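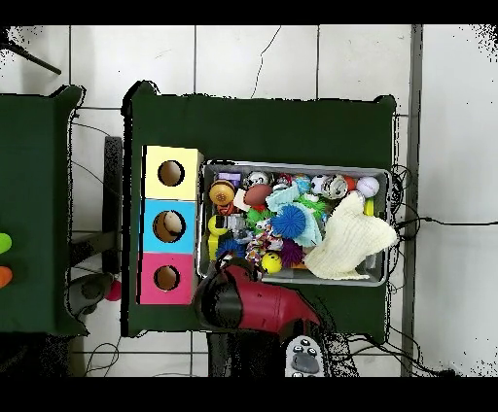
Murwood Robotics Club - Member Forum
Sorting task: scoring of soft items

fkhosravi_coach
Members are reminded that the sorting task will be scored out of 100 points in December. Each ball placed in its assigned box earns full credit. Cloth items remain in the tray and are not scored.

Shirin Khosravi
Posted 4:10 pm

B_Sosa
I respectfully disagree with the last point. Our team spent most of last week on moving the knitted cloth aside before reaching for the balls. That work should earn something.
Benjamín Sosa, Team Misau

F_Amini
Team Skulia takes the opposite view. The rules state "balls to boxes" and our program was written on that basis. We reached 83 in practice without touching a cloth on purpose.
Forough Amini

B_Sosa
A ball under a cloth is still a ball. Does the spiky kind count?

fkhosravi_coach
Yes, spiky balls count. The rope toy does not. I will allow 2 bonus points for a cloth moved without dropping it on the floor - the total remains capped at 100.

F_Amini
Our team accepts the cap but asks that our objection to the bonus be recorded.

fkhosravi_coach
It is recorded. Runs will be limited to 90 seconds per box, as before.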